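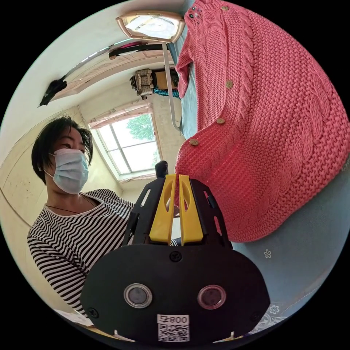
A hand-held gripper with its yellow fingers nearly closed, just below the hem of a hanging cardigan.

October
By Efua Amegashie

The Drokham code is a voluntary set of rules for recording household tasks with hand-held grippers, the tools used to gather examples from which robot arms are later trained. It was drawn up at a workshop in Drokham and is kept up by a small editorial group in Grallodberg. The code covers the fitting and checking of the tool, the handling of clothes and other soft goods, the consent of people in the home, and the labelling of finished recordings. It has no legal force. Many recording firms say they follow it, though what they mean by this varies a good deal.

Background

Hand-held grippers let a person carry out a task directly while a camera on the tool records the hand movements and whatever is in view. The method is cheap next to steering a full robot arm from a distance, and it can be used in ordinary bedrooms and kitchens where an arm would not fit. Early recordings were often poorly documented. Buyers of data could not tell which tool had been used, whether its camera had been checked, or whether the people in the room had agreed to be there.

The first version of the code was a reply to complaints of this kind. It was written mainly by engineers from two data firms, Rawat and Prarnex, both of which already worked in much the way the code went on to recommend. Critics have pointed to this ever since. The editorial group's answer is that the rules had to start from somewhere, and that no other firm sent a draft.

Main provisions

The tool. Each gripper must carry a mark that can be read by eye and by machine, fixed to the body where it will not rub off. The mark is entered at the start of every session. Fingers are to be opened and closed fully before work begins, and the lens wiped. If a finger is replaced, the tool has to be checked again before it goes back into use. The code does not say who should do the checking, and in small teams it is usually the person who has just fitted the finger.

Soft goods. Clothing takes up the longest chapter. Knitted garments are treated as a class of their own, on the grounds that open stitches catch on finger edges and that heavy knits change shape when lifted from one point. Operators are told to grip at a hem, cuff or collar seam where they can, to keep clear of buttons and sewn-on beads, and to let a hanging garment settle before closing the fingers. A recording in which a thread is pulled must be kept and labelled as damaged. Several firms are known to delete such takes all the same, which leaves the robot with a rather flattering account of how laundry goes.

Hangers and rails. A rail, pole or stand used to hold clothes must be steady enough that it does not swing when a garment is pulled. The word "steady" is not defined. A proposed test using a hung weight was dropped after firms objected to carrying the weight.

People in view. Anyone whose face or body may be recorded has to agree beforehand, in writing, and must be told how long the material will be kept. Face coverings are allowed but do not count as making a person anonymous. Consent may be withdrawn at any time before delivery. After delivery the code asks only for "reasonable efforts", a phrase that has drawn more criticism than any other in the text.

The room. Papers, screens, post and family photographs should be turned over or moved out of sight. Ordinary clutter is to be left alone. This is one of the few rules that operators and buyers both seem to like, as tidied rooms had been giving a false idea of what a working home looks like.

Labelling

Every recording is given one of four grades: clean, faulty, damaged or unusable. The grade is set by the operator and a share of the work is then looked at by a second person. In the current version that share is one recording in every 100, a figure carried over from the first draft. No reasoning for it has been published.

The code also sets a limit of 600 recordings for a single garment, after which it must be swapped for another. The purpose is variety. In practice a firm can meet the rule with two cardigans in the same wool, and the text offers nothing to stop it.

Evidence of effect

Support for the code rests largely on one study, carried out by Prarnex on its own material. It compared 3504 recordings made under the rules with an older set and reported fewer unusable takes. The older set had been made by different people using an earlier tool, and the study made no attempt to separate these causes. The raw recordings were not released.

Nélida Garrido, who reviewed the study for the editorial group, found that the rules on marking and lens care were probably worth keeping whatever the study showed, because they cost little. She was less kind about the chapter on soft goods. In her view it set down the habits of one firm's operators as if they had been tested against others – gripping at the hem, for one, may suit a jumper on a pole and be quite wrong for a shirt on a bed. Her note is attached to the current version as an appendix.

Compliance

There is no inspection. A firm declares that it follows the code by filling in a form and may then use the name in its sales material. Declarations do not run out. Rawat has argued for a yearly renewal, and smaller firms have resisted this as a cost that would fall mostly on them.

Complaints go to the editorial group, which can ask a firm to withdraw its declaration but cannot make it do so. The outcome of complaints is not made public. Buyers who care about the matter tend to write their own conditions into contracts, often copying the code's wording on marks and consent and leaving out the rest.

Revision

A new draft is under discussion. It would define a steady rail, raise the share of recordings seen by a second person, and replace "reasonable efforts" with a duty to tell buyers when consent has been withdrawn. The last of these has met the strongest opposition, and the draft currently prints it in brackets.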